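Plarham's kitchen robots are learning from 3000 tries, and I sat in on a few

I've been bugging the people at Lidix for months to let me watch how they collect training examples, and in January they finally gave in. Their office is upstairs from a bakery in Plarham (dangerous for me, I had two rolls before I got to the door), and the project is called Moncrieff. The idea is simple enough to say: gather 3000 short recordings of a simulated robot arm doing ordinary kitchen jobs, each one steered by a person, and then train a model on the lot.

So there's no stove and no sink up there. There are desks, screens and hand controllers, and the kitchens are all inside the computer. I sat down next to one of the operators and she was already deep into a run with a knife, working the arm along a marble counter with very small turns of her wrist. 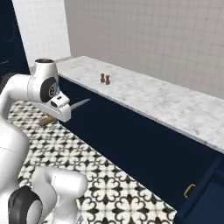

Gavin Gillies
Technology reporter

What got me was how slow it is! I'd pictured somebody whipping through these like a video game. Instead she'd ease the hand forward, stop, think, back up a bit and go again. Every one of those little corrections gets saved along with the views of the kitchen, and the team wants them in there. A run where the person fixes a bad angle is worth keeping, she told me, as long as the job gets finished.

Lidix has nine kitchens to work with so far, all built by a small outfit called Vusport. Cabinet colors, floors, countertops and the stuff sitting out can all be swapped. The one I watched had navy cabinets, a gold pull and a black and white patterned floor that I would happily have in my own house, plus a couple of brown shakers on the counter. The swapping matters because a model that has only ever seen one room tends to fall apart in the next one.

When I visited, they had 400 runs in the bag. Of those, 197 involved picking something up and setting it down somewhere else, and the rest were a mix of drawers, doors and tools. Knives are the ones people grumble about. The blade is thin, the handle is short, and if you take hold of it a hair too far over you spend the rest of the run paying for it.

They let me have a turn, of course. I was given a mug and one job, which was to put it on a shelf, and I pushed it straight off the back of the counter. My second go went the same way (the mug comes back with one key press, thank goodness). Neither of mine was saved.

The plan is to keep recording through the spring and start the first round of training once the tool jobs catch up with the rest. Lidix says it's still looking for part-time operators, mornings mostly, and no robot experience is needed.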